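**Villanueva Branch Library - Fire and Egress Inspection, Comments Attached**

Inspection period: March
Walkthrough start: 9:20 a.m.
Form: 924, rev. 2
Previous inspection: all items closed except 3 and 7

Marks: [x] acceptable, [ ] action required, n/a not applicable

### Exits and routes

- [x] 1. Exit doors open fully from the inside without a key.
- [x] 2. Exit signs lit on both floors.
- [ ] 3. Rear corridor clear to full width. *Comment: Book carts were again parked along the north wall. Carts are to be returned to the sorting room before closing. This is a repeat finding.*
- [x] 4. Stair treads and handrails secure. *Comment: The loose bracket on the lower landing has been refastened.*

### Detection and alarm

- [x] 5. Panel shows normal status on arrival.
- [x] 6. Pull stations visible and unobstructed.
- [ ] 7. Smoke detector in the periodicals room tested. *Comment: The detector did not respond on the first test and responded slowly on the second. Lallitz has been asked to replace the head. The room may stay open to the public in the meantime - staff are to check it hourly.*

### Extinguishers

- [x] 8. Gauges in the operating range.
- [ ] 9. Service tags current. *Comment: The tag on unit 833, beside the circulation desk, is illegible. Clovora is to confirm the last service date in writing and attach a new tag.*
- [x] 10. Mounting height correct.

### Electrical and storage

- [x] 11. No extension cords in permanent use.
- [x] 12. Panel closet locked and free of stored items.
- [ ] 13. Storage kept at least 20 inches below sprinkler heads. *Comment: Boxes of donated books in the basement exceed this limit on the east shelving. The branch standard is stricter than the previous one, and staff should be reminded of the change.*
- n/a 14. Commercial kitchen hood.

### Drill record

- [x] 15. Evacuation drill held since the last inspection. *Comment: The building was cleared in almost 2 minutes. The meeting room group used the front doors although the side exit was closer. The posted map in that room should be turned to match the way the reader is facing.*

### Follow-up

Items 3 and 13 are to be corrected by branch staff before the next business day. Items 7 and 9 remain open until the contractors' paperwork is received at the Caltard Street office. A copy of this form is to be kept in the red binder at the circulation desk.

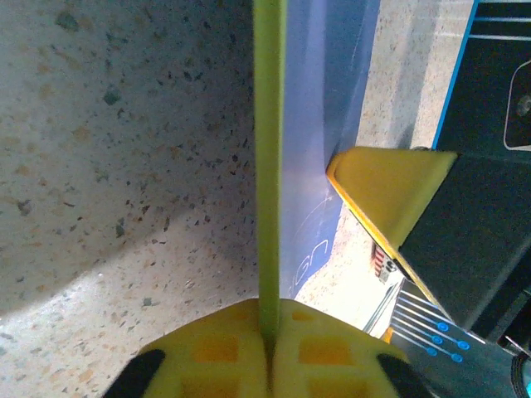
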